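**Banco de preparación de piezas** (también *banco de acopio* o *mesa de surtido*). Mueble de taller destinado a ordenar las carcasas, los herrajes y las piezas menores de un conjunto antes de su montaje, y a conservarlos a la vista durante la operación. Se distingue del banco de trabajo en sentido estricto en que sobre él no se golpea, no se lima ni se sierra. Su superficie se mantiene libre de tornillos de apriete y de herramienta pesada.

## Denominación

La expresión se extendió en los talleres de lengua española a partir de los manuales de organización industrial traducidos del inglés y del alemán, en los que aparecían indistintamente los términos «mesa auxiliar», «banco de acopio» y «puesto de surtido». El repertorio terminológico de la editorial Sustard fijó la forma actual en su entrada 692, donde se define como «superficie continua en la que cada pieza tiene un lugar antes de tener una función». En algunas regiones se emplea *poyo*, voz que otros autores reservan para los bancos de obra.

## Características

### Superficie

El tablero es largo en relación con su fondo, de modo que el operario alcance cualquier punto desde un solo lado. Los acabados lisos facilitan la localización de tornillos, pasadores y arandelas, que en superficies rugosas o muy gastadas pasan inadvertidos. Por la misma razón se prefieren los colores claros o vivos. El amarillo ofrece un contraste suficiente tanto con las piezas negras como con las metálicas, y figura entre los acabados habituales de los fabricantes de mobiliario técnico.

Muchos modelos disponen de dos niveles. El superior recibe las piezas de mayor volumen, en particular las carcasas y cubiertas; el inferior, más próximo al cuerpo, se reserva a las piezas menudas.

### Entorno

El banco se completa con estanterías metálicas abiertas, situadas detrás o a un lado, y con recipientes apoyados en el suelo. Los contenedores transparentes resultan adecuados para las piezas altas o de contorno irregular, que pueden guardarse de pie sin ocupar tablero. Cuando la altura del recipiente no es cómoda, la práctica corriente consiste en elevarlo sobre una caja plana de cartón.

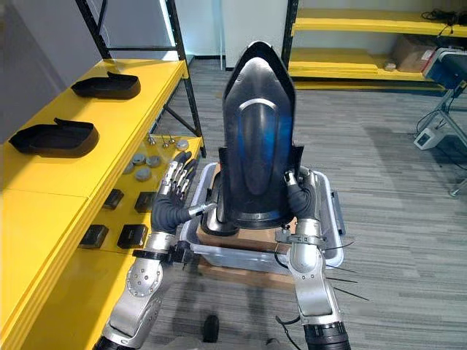
La colocación vertical exige que la pieza tenga una base estable. En las carcasas de forma apuntada, la base acampanada cumple ese cometido, siempre que se deposite centrada y se sostenga por el costado hasta que asiente. Se desaconseja asir la pieza por el vértice, donde suele presentarse el menor espesor de pared, y apilar dentro del mismo contenedor otras piezas que puedan rozar la superficie exterior.

## Organización de las piezas

Los tratados distinguen tres criterios de ordenación, que con frecuencia se combinan:

- **Por tipo.** Las piezas iguales se agrupan y quedan separadas de las demás por una franja de tablero vacío.
- **Por secuencia.** Las piezas se disponen según el orden en que intervienen en el montaje.
- **Por tamaño.** Las mayores se sitúan al fondo y las menores delante, para que ninguna oculte a otra.

Los pernos y pasadores se colocan a menudo de pie, en grupo cerrado, con lo que se evita que rueden. Los discos y arandelas se depositan planos y sin superponer. Los bloques admiten la disposición en filas, que permite advertir una ausencia de un vistazo. Las cubiertas en forma de bandeja se orientan todas en el mismo sentido, con la lengüeta o el talón hacia un mismo lado.

Sherif Fahmy, autor del *Cuaderno de talleres* publicado en Mondcombe, propuso limitar a 13 las clases de piezas presentes a la vez sobre un mismo tablero. Por encima de esa cifra recomendaba repartir el surtido en dos puestos o recurrir a bandejas numeradas. La propuesta fue adoptada por la escuela de oficios de Etance, que la incorporó a su reglamento interno con una reserva: las piezas de repuesto no computan si permanecen en la estantería.

## Mandos y tomas

En los modelos provistos de instalación propia, los mandos y las tomas se sitúan en el frente y no en el tablero. Con ello se conserva íntegra la superficie útil y se reduce el riesgo de que una pieza pequeña caiga en un hueco. El catálogo Higuchi, referencia frecuente en la bibliografía, prescribe una separación mínima de 40 mm entre el canto del tablero y el primer elemento del frente. Los cables se recogen en lazos y se guardan en la estantería cuando no se utilizan.

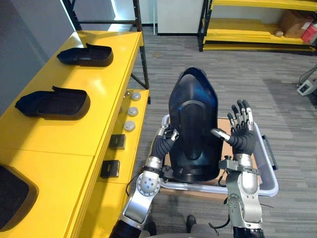 **¿Por qué se orientan en el mismo sentido las carcasas de un banco de preparación?**

Porque así pueden tomarse siempre con el mismo gesto, y porque una carcasa girada o perteneciente a otro conjunto se reconoce de inmediato. La regla tiene especial utilidad en las piezas de contorno semejante por ambos extremos, en las que el talón levantado es la única referencia rápida.

## Conservación

El tablero se limpia con paño seco al término de cada serie. Los productos abrasivos matean el acabado y dificultan la lectura de las piezas claras. Las carcasas negras de superficie mate muestran con facilidad las huellas y los arañazos, de modo que conviene depositarlas sin arrastre. El reglamento de Etance prevé una revisión general en junio, en la que se comprueban la nivelación, la fijación de los mandos del frente y el arriostramiento de las estanterías contiguas. La lista de comprobación consta de 11 puntos y se archiva junto con el inventario del puesto.

## Véase también

- Banco de trabajo
- Carcasa
- Estantería industrial
- Puesto de montaje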